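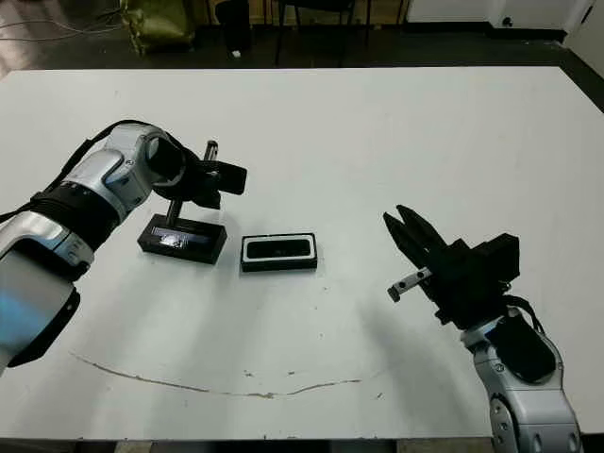 *Both Jornordale arms over the club table, box task.*

Quick review of the Jornordale two-arm kit before I forget everything. We're the Flurnby student robotics club and we've had it since March. Using it for the Rurby packing contest: small flat box, device goes in the box, lid goes on. Sounds easy. Is not.

Short version: arms good, grippers fine, manual bad, cables annoying. Would buy again if the school pays again.

**Setup**

Took us 2 meetings. The arms themselves bolt down fast, it was calibration that ate the time. The manual skips a step between homing the shoulder and homing the wrist and you will sit there with one arm pointing at the ceiling. Fix: home the wrist first, both sides, then power cycle. Somebody please tell Jornordale.

Cable runs along the outside of the arm. Works, but it's a snag point. Leave slack at the wrist. More than you think. We yanked one out on a fast reach and lost the whole afternoon.

**Arms**

Smooth. Quiet enough to talk over. Repeatability is better than our driving, so no complaints there. Both arms in the same small workspace is where it gets hard. Software has a keep-out zone but the default is way to big, they just refuse to get close to each other. Shrink it in small steps and keep a hand on the stop button.

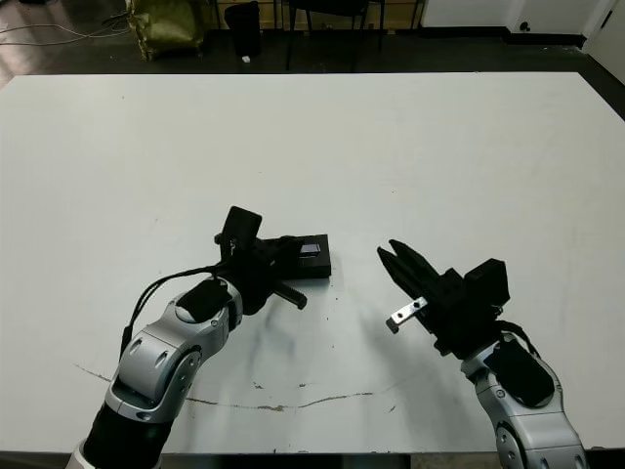
*Left gripper on the small box, right one open and waiting.*

One arm holding, one arm doing the fiddly part, that's how we run it now. Earlier we had both arms trying to be clever and the box went for a walk every time. Let the left one just be a clamp.

**Grippers**

Two-finger, parallel. Fingers taper so you can get into tight spots, which matters a lot with an insert tray because there's almost no room at the sides of the device. Grip force has a slider in the app. We leave it at 31. At 50 the cardboard complains. Lower than that and glass slips on the way up.

Minus: the jaws don't tell you much. You get open width, and a force number that lags. Our newer drivers keep squeezing since they think nothing is happening. Make them watch the wrist camera instead of the arm, helps right away.
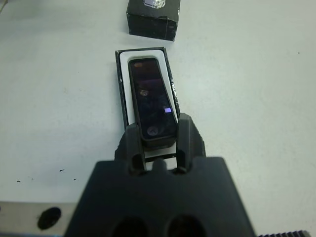 One comment on the club page said the force slider is a waste of time and we should just buy the soft pads from Fitzgerald, because with rubber on the fingers you can run it low and never think about it again.

Maybe! Haven't tried them. Contest rules say stock fingers only this year so it's no use to us right now, but if you're not competing that could be the way to go. Will update if we get a set.

**Wrist camera**

Best part of the kit. Seriously. The head view is OK for moving the arms around but for the last little bit of a grasp it's the wrist or nothing. Picture is wide, so you also get half the room. Bright window behind the table will mess with exposure, lock it in settings before you record anything.

**Scores so far**

Practice sheet from Sunday, 13 clean packs. Most of the fails were the lid, going on crooked. Driver problem, not kit problem, I think. Dropped one device the whole day. 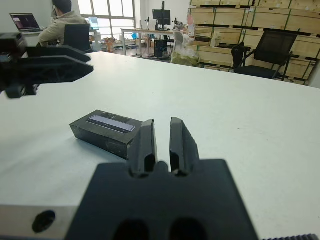 *2 min read*

**Stuff I'd change**

- manual, see above
- a proper cable clip at the wrist
- smaller keep-out zone out of the box
- spare fingers included, we had to order ours separatly

**Who it's for**

A club with a couple of people who already write code. Beginners can drive it on day one, that part's great, but somebody has to own the config files or they drift and then the left arm is off by a finger width and everyone blames everyone. If your club is all first-years I'd start with one arm.

Four stars. Rurby is next, will post the contest settings after.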